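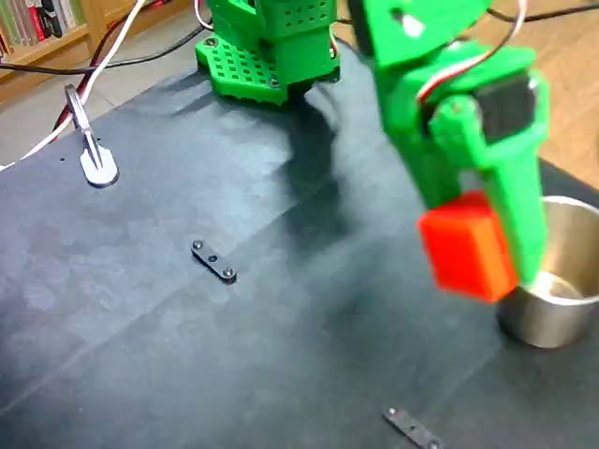 # Effect of demonstration spread on a learned cube-to-cup task

Tania Khondokar
Individual project, final report (short version)
Submitted 01/05/2020

## 1. Aim

The project asked whether a small learned policy does better when its training demonstrations are spread evenly over the work area, or when they are collected wherever the operator happens to put the cube. The total number of demonstrations was kept the same in both cases. The task was to pick up one cube and release it into a steel cup.

The question came out of an earlier group project (Bisel), where the arm worked well near the middle of the mat and badly elsewhere. The Bisel report put this down to servo backlash. I wanted to check whether the data could explain part of it.

## 2. Equipment

The arm is 3D-printed and driven by hobby servos, with a two-finger gripper. It stands on a dark mat on an ordinary table. The cup was kept in one marked position for all recorded trials. The cube was the same one throughout.

Recording and playback used Honuto, the department's logging program, which stores joint angles and camera frames with a shared clock. Training was done on the Chevalier machine in the ground floor lab. Frames were reduced in size before training and no depth data was used.

## 3. Method

### 3.1 Demonstrations

Two sets were recorded by the same operator.

- **Set A (free):** the operator placed the cube by hand with no instruction on where to put it.
- **Set B (grid):** the cube was placed on a grid of 50 points, visited in shuffled order.

Each set contained 1,120 demonstrations after cleaning. A demonstration was removed if the cube was dropped before reaching the cup, if the arm stalled, or if the log had a gap in it. Across both sets, 214 recordings were removed. Most of these were log gaps, which became rare after the camera was moved to its own USB port.

### 3.2 Training

The same network and settings were used for both sets. The input was the current frame and the joint angles, and the output was the next set of joint targets. Three training runs were made per set with different random seeds. No settings were tuned on the test positions.

### 3.3 Testing

In total 2,002 test trials were run, split equally between the two sets. Cube positions were drawn at random within the reachable part of the mat, and both policies were tested on the same list of positions. A trial was counted as a success if the cube was at rest inside the cup when the arm returned to its start pose. A cube that touched the rim and fell in was still a success. Trials were stopped by a time limit and then counted as failures.

## 4. Results

The grid policy had the higher success rate in all three pairs of runs. Near the centre of the mat there was no clear difference. The gap appeared in the outer part of the work area, and was largest on the side furthest from the cup.

Failures were sorted by the stage at which they happened. With Set A, the usual failure was a missed grasp, with the gripper closing short of the cube. With Set B, missed grasps were fewer and release errors made up a larger share - the cube struck the outside of the cup or was let go too early. Release errors were similar in number for the two sets, which is expected as the cup did not move.

A plot of the Set A start positions shows strong clustering close to the arm. The operator was not aware of this while recording.

## 5. Limits

Only one operator and one arm were used. The shoulder servo was replaced between Set A and Set B, and although the joint offsets were measured again, a small effect from this cannot be ruled out. Recording the sets in alternating blocks would have avoided the problem.

The lighting was not controlled. The arm throws a shadow over the mat, and its direction was not logged.

## 6. Further work

The Sumport group has agreed to lend a second arm in August. The plan is to repeat both sets in alternating blocks, with the cup position varied as well. The cleaned logs and the position lists are in the project folder under `sets/`, and the script that draws the test positions is `draw_positions.py`.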